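Feuchtesonde Halim 40 für Getreide und Körnermais

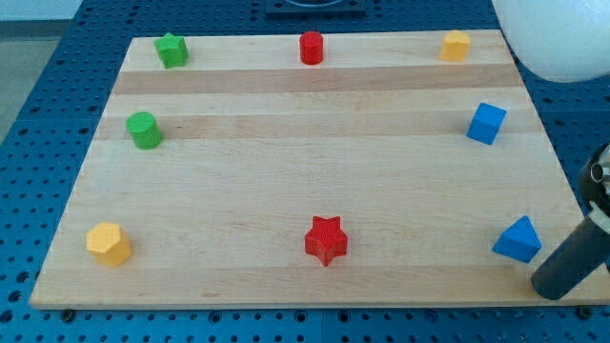
Helle Holzplatte mit kleinen farbigen Klötzen auf blauem Lochtisch

Hersteller: Vakideo
Artikelnummer: 1136
Lieferzeit: 10 Werktage

Feuchtesonden für das Lager gibt es viele, und in den Prospekten messen sie alle genau. Im Flachlager sieht das oft anders aus. Wir haben die Halim 40 im August ins Sortiment genommen, nach einer Erntesaison auf zwei Betrieben und mit gewissen Vorbehalten, die wir weiter unten aufführen. Wer eine Sonde sucht, die den Trockenschrank ersetzt, kann die Seite gleich wieder schließen.

Was das Gerät macht

Die Halim 40 ist eine Einstechsonde mit Handgerät. Sie misst kapazitiv und zeigt Kornfeuchte und Temperatur an. Hinterlegt sind Kennlinien für Weizen, Gerste, Roggen, Hafer, Raps und Körnermais. Der Hersteller wirbt zusätzlich mit einer »selbstlernenden Korrektur«. Was damit gemeint ist, konnte man uns auch auf Nachfrage nicht erklären. Wir haben die Funktion ausgeschaltet und keinen Nachteil bemerkt.

Technische Daten

Sondenlänge: 67 cm
Messbereich Getreide: 8 bis 30 Prozent
Messbereich Körnermais: 10 bis 40 Prozent
Anzeige: Kornfeuchte in Prozent, Temperatur in Grad Celsius
Stromversorgung: vier Mignonzellen (nicht im Lieferumfang)
Speicher: 40 Messwerte

Was uns überzeugt hat

Im trockenen Weizen lagen die Werte nah an der Vergleichsprobe, und zwar auch dann, wenn verschiedene Leute eingestochen haben. Das Display lässt sich in der Halle ablesen, die Tasten gehen mit Handschuhen. Ronja Hedlund aus unserer Werkstatt hat das Gehäuse geöffnet und fand eine ordentlich vergossene Platine. Die Spitze ist geschraubt und einzeln als Ersatzteil zu haben.

Was uns nicht überzeugt hat

Körnermais frisch vom Feld. Oberhalb von 30 Prozent springen die Werte von Einstich zu Einstich, und wer danach seine Trocknungskosten kalkuliert, rechnet mit einer Hausnummer. Der angegebene Messbereich stimmt auf dem Papier — zur Genauigkeit in diesem Bereich schweigt das Datenblatt.

Die Länge reicht für Anhänger und flache Schüttungen. Im hohen Haufen kommt man damit nicht an die Stellen, an denen es warm wird. Eine Verlängerung ist angekündigt, bestellen kann man sie bisher nicht.

Die App Buvurik überträgt die Messwerte auf das Telefon und zeichnet daraus bunte Kurven. Für den Export verlangt sie ein Benutzerkonto. Das Handgerät funktioniert ohne sie.

Abgleich

Vakideo empfiehlt einen Abgleich pro Jahr. Wir halten das für zu wenig und raten zu einer Vergleichsprobe vor jeder Fruchtart. Der Abzug beim Landhandel richtet sich ohnehin nach dessen Messung, und dort zählt Ihre Anzeige im Streitfall wenig.

Lieferumfang

Handgerät, Sonde mit Spitze, Kabel, Tragetasche, Anleitung in Deutsch und Englisch. Die deutsche Fassung ist stellenweise schwer verständlich, im Zweifel die englische lesen.

Zubehör

Ersatzspitze
Probenbecher Trisonetti mit Deckel
Schutzhülle für das Handgerät

Fragen zum Gerät beantwortet Farah Wuisan, während der Ernte telefonisch bis 20 Uhr. Rückgabe ungebrauchter Geräte innerhalb von 40 Tagen, Ersatzspitzen nur originalverpackt.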